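Forum > Whole Body Health > Herbs and Home Remedies

Topic: Nettle tea every day, how long before you take a break?

kenement_17
Posted 03/05/2020

I've been drinking nettle infusion for nine weeks now, mostly for spring allergies. My practitioner, Etenesh Moges, told me to stop for a while and then start again. The booklet from Kuleck says daily use is fine all year. Who do you follow?

I use dried leaf, two spoons to a quart jar, steeped overnight. The herbs are kept in the upper cabinets, away from the stove.
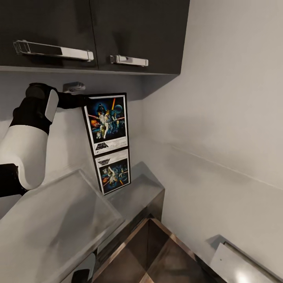

Upper cabinet with the bar handles

Paulík
I've had it daily for over 17 years, no breaks. The Kuleck booklet is right on this one. It's a food plant. You wouldn't take a break from spinach.

ziltiler
Disagree with Paulík. Nettle makes you pass more water, and if you take blood pressure pills that matters. Spinach is a bad comparison. Did she say why she wants you to stop?

kenement_17
She wants to see if the headaches change. I started getting them in week 3 or so. I didn't mention that, sorry. No pills here.

Boris Urban
Then stop. Headaches are a symptom and she is doing what a practitioner should do — take one thing away and look. How much plain water do you drink besides the tea?

I used to make mine too strong. Now I set out a single day's worth in the morning and that keeps me honest.
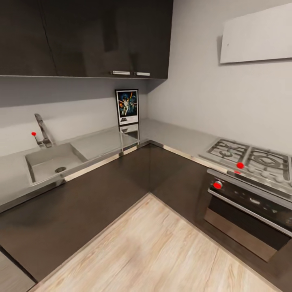
Kitchen corner, counter on both sides

Paulík
Headaches in spring with allergies, and you blame the tea? Could be sinus. I'd change the pillow first.

ziltiler
It could be sinus. Stopping for two weeks costs nothing and then she knows. Also check the age of the leaf. Mine went brown and smelled like old hay by August and I threw it out.

kenement_17
Probably not enough water, Boris. The jar is most of what I drink. The leaf is from last summer, still green.

I'll stop tomorrow and write down the headaches each day. Sweeping up the dried bits will be one less job, too.

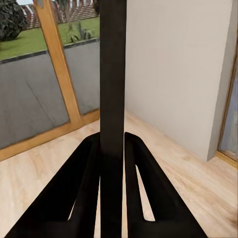
Pale floor

Boris Urban
Good. Write down sleep and coffee as well, or the notes won't tell her much.

Paulík
Fine, but I'm still having mine tonight.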